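4.2 The student scenes

We were surprised by how much the students wanted to build. Our first plan for the Driswood course was to hand every team the same finished simulated room and let them spend the whole term on grasping. Indira Rodrigues argued against this after the first trial run in May, when two teams asked if they could move the furniture, and she was right. From then on each team got an arm, a pedestal and a bare room, plus access to the shared model folder, and everything else was up to them.

What came back was wonderful to look through. Teams mixed household items with things that had no business being in the same room, and they did it at very different scales (one early room had a chair taller than the arm, which the team kept for two weeks before anyone fixed it). We set only two rules. The target object had to be within reach of the arm without moving the base, and the room had to load on the lab machines in under 10 seconds. The second rule caused far more grief than the first! Scanned models with heavy textures were the usual trouble, and several students taught themselves mesh cleanup just so they could keep a favorite object.

The tissue task, shown in Figure 3, became the one that everybody wanted to try. A tissue is light, it bends, and there is very little of it to hold, so a grasp that works well on a block tells a team almost nothing. The gripper has to come down from above with its fingers on either side of the sheet, close, and then pull upward without dragging the box along. Students wrote the approach as a short list of waypoints in Vukstead, our course scripting layer, and tuned the height of the last waypoint by hand before they were allowed to use any learned policy.

We logged 2760 attempts at this task over the term, and 633 of them met the success test, meaning that the tissue was fully out of the box and the box had stayed on the table. That may sound low. We were delighted with it, as the count includes every attempt from the first lab session onward, typing mistakes and all. The most common failure was closing too early, with the fingers still above the sheet. The next was pushing down so far that the fingertips met the top of the box, and the physics engine would then throw the box across the room, to loud cheers.

Sipho Matlala noticed that teams who changed the camera view often during tuning tended to find their height errors sooner. We did not plan to measure this, so we can only report it as something we saw in the lab, but it has already changed how we teach. In the next version of the course, students will have to save at least one side view and one top view with every waypoint file.

Figure 3. The tissue task in a student-built room.

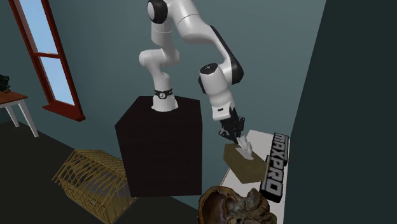
Grading followed the same open spirit. Each of the 7 teams wrote its own success test for a second task of its choice and then swapped with another team, who tried to break it.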